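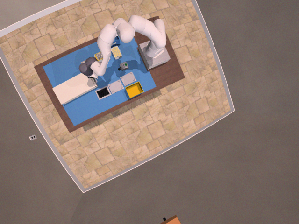 The sample bench in Cevico, seen from overhead, with the arm out over the blue mat.

Cevico 2 review: a lovely simulator with a fault you need to know about

By Grethe Mikkelsen
August

I should say right away that I like Cevico, and I've liked it since the first version, when it crashed if you looked at it sideways and I used it anyway. Our lab moves plates and small racks from one spot to another all day long, and I would much rather find out that a path is bad on my laptop than find out next to a real arm with a real tray in its fingers. So please read the rest of this as coming from a friend!

Setting it up is a pleasure. You pick a table, you pick an arm, you drag in your trays and bins, and you can be running something before your coffee is gone. The sample bench is good enough that I kept most of it and just swapped in our own routine, the one we call Jomis (after a cat, long story), which goes to a rack, picks, carries across the mat and puts down. The shadows look right, the arm moves the way I expect an arm to move, and the playback controls are finally where your hand wants them. My old complaint about the tiny menu text has been fixed too, bless them.

Now for the trouble. I left Jomis running overnight, 444 runs with small changes in where things started, and in the morning I had a very cheerful report with a green check mark on every single line. I was delighted for as long as it took to butter some toast. Then I opened a few of the recordings, and in one of them the gripper went straight through the edge of a tray on its way down, as if the tray were made of fog. No warning, no stop, no mark in the log.
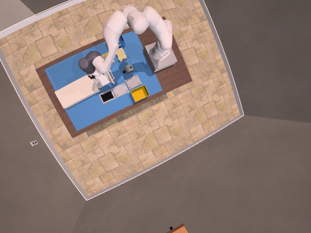 Gripper over the small white rack, with the long white block to the left.

I went through the whole batch after that, which ate most of a weekend I had meant for the garden, and 41 of the runs had the same problem. They all shared one thing: I had paused them and moved an object by hand before resuming. Cevico redraws the object in its new place, but the collision shape stays behind in the old one. So the arm is carefully avoiding a tray that has gone, and happily plowing through the one you can see. If you never pause and nudge, you will never meet this. I nudge constantly, and I suspect most people do when they're learning a new layout.

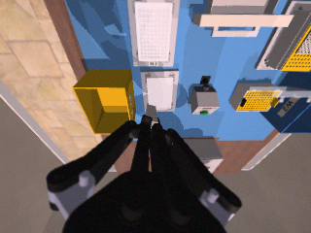
It matters more when things are packed close together, with bins and racks and little boxes all within a finger's width of the path, and that is how most working benches are. A path that passed in the simulator can be sent to the arm with one click, and the report is what people trust. We caught ours in time. Ruangrit, the small shop that sold us the license, told me another customer had bent a set of fingers, and I can believe it.

The support people at Cevico answered me in nine hours, kindly and without any fuss, and confirmed it. Until they put out a fix, do the following:

Save the bench after any move, close it, and open it again before you run.
Turn on "show contact shapes" under View and look from overhead before you start.
Do the first real run at the slowest speed with your hand on the stop.

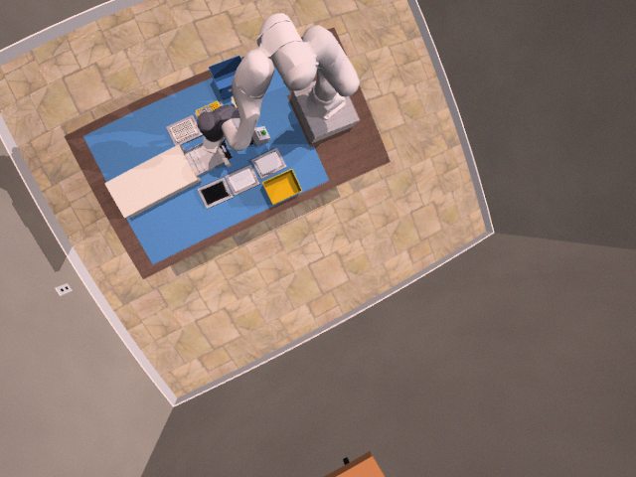 That second setting is hidden away and off by default, and I do wish it weren't. With it on, the leftover shape shows up as a thin outline where the object used to be, and once you know to look for it you can spot it in a moment from the top view. The side views are much less help, as the arm tends to be in the way.

I tried the same routine in Wukberg for comparison. It handles the pause and move correctly, but it's slower to set up, the arm library is thin, and I found myself muttering at it by lunchtime. If your work goes directly from simulator to hardware and several people share one bench file, I would use Wukberg for the moment. For planning, teaching and trying out layouts, Cevico is still the one I open first.

Three and a half stars from me. I'd gladly make it four and a half once the fix is out, and I'll rerun the whole overnight batch and update this page when it is.

We use cookies to remember your settings and count visits. Accept | Manage choices

Contact | Privacy | All reviews copyright of their authors | Back to top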